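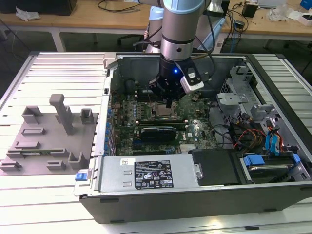 Figure 2. Interior of a desktop tower laid on its side, panel removed.

3.1 Component layout and access

Each tower was laid flat with the side panel off, so that the socket and memory slots could be reached from above. In the unit of Figure 2 the graphics card sits below the memory slots, and the power supply occupies the lower part of the case. Drives are held by blue caddy clips — a fastening we coded as tool-free. Cables near the drive cage were coded separately, following Tangen's scheme. Of the 31 towers in the Villalobos set, 27 were coded in full. The remaining units lacked a drive bay and were scored for board access only.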